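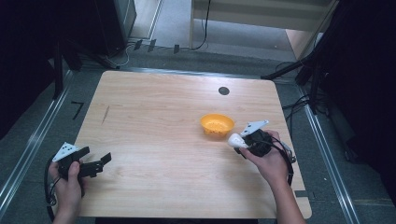

Stulldale is a village in the valley of the Vekidgate River, known mainly for its woodworking and for the furniture that was made there from local trees. The village has 1,422 inhabitants and lies 12 kilometers from Gustton, the nearest town with a railway station. Stulldale tables are usually left in a light color, so that the grain of the wood stays visible, and the corners of the top are rounded. Small bowls in warm colors such as orange-yellow are often put on them.

History

The first sawmill on the Vekidgate was built at the lower bridge, where the river is narrow and the current is strong enough for a wheel. Farmers worked in the mill during winter and returned to their fields in spring. Later the Turunen company bought the mill and opened a workshop beside it, which made chairs, benches and kitchen tables. In its best years the workshop employed 274 people, many of them from Gustton. After the railway line to the coast was closed, the transport of timber became expensive and the company moved its production away. The old mill building is used today as a library.

Economy

There are 8 small workshops in the village at present. Most of them repair old furniture and accept orders for single pieces. Other residents work in dairy farming or travel to Gustton each day by bus.

Culture

A wood fair is held every June on the meadow behind the church. Visitors can buy spoons, stools and toys, and there is a contest in hand sawing. The local dialect has several words for the knots in a board, depending on their size and on whether they fall out when the board dries.

See also: Gustton; Vekidgate River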